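Vumalham Allotment Association
Minutes of the autumn general meeting, Sep 29, 2018

Held in the small hall on Prendergast Lane. The meeting was opened at ten in the morning by the chair. The secretary wrote the minutes.

1. Attendance and agenda

17 plots were represented, and two more had sent a written proxy. The number needed for decisions was reached. The agenda was accepted with one change: the point about the compost was moved before the point about the rents, as several members had to leave early.

2. Minutes of the meeting in March

The minutes were read and approved. One member asked that in point 5 the word "forbidden" is replaced with "not advised", as this was what the meeting had decided about the burning of dry leaves. The secretary will correct this.

3. Water

The summer was very dry and the lower tank was empty two times in July. The members of the lower row feel that the upper row opens its taps too early in the morning. The upper row did not agree with this – they said that the pressure is weak already and that they must begin early to finish before work. After a long discussion it was decided:

From next season, the upper row waters on even days and the lower row on odd days. Seedlings in trays may be watered on any day with a can.

The leaking joint behind plot 9 will be repaired before the frost. The offer from Dullix was 177 dollars including the parts. The meeting accepted the offer, with no votes against.

The main water will be closed for winter on the first weekend with night frost. A paper will be put on the gate. Members should leave their own taps open after this.

4. Compost

The shared compost has become too wet and it smells. The reason is mostly cut grass, which was put in thick layers. Members are asked to mix grass with straw or torn cardboard. Cooked food does not belong there at all. It was asked again if diseased tomato plants may go into the heap. They may not; they should be taken home in a closed bag.

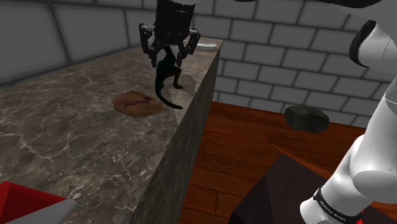
Written by the secretary, Vumalham Allotment Association
Posted in: Meetings

5. Rents and deposits

The rent of a full plot stays at 60 dollars per year. A half plot is half of this. A proposal to raise the key deposit was discussed, but it was not put to the vote, because the members wished to see first how many keys are really missing. The secretary will make a list until the next meeting.

4 plots have not paid for the present year. They will receive a second letter. If there is no answer within a month, the plots are offered to the waiting list.

6. Seed order

The common order will be made again with Irkix. Last time the onion sets came late and part of them were soft. The firm has given a credit, and it will be used for the garlic. Lists should be in the box by the shed door in good time, with the plot number written clearly. Orders without a plot number will not be included – last year this caused much confusion with the beans.

7. Paths and hedges

The path between the two rows is again too narrow for a wheelbarrow at the plum trees. Every member cuts the side of the hedge which is next to the own plot. The top of the hedge will be cut together on the next work morning, which will take about three hours. Gloves should be brought, and long ladders if somebody has one.

8. Other matters

A member asked whether hens could be kept. The lease does not allow it.

The second shed key was found in the watering can of plot 12 and is back on its hook.

The meeting was closed at a quarter past twelve. The next general meeting is in March, in the same hall.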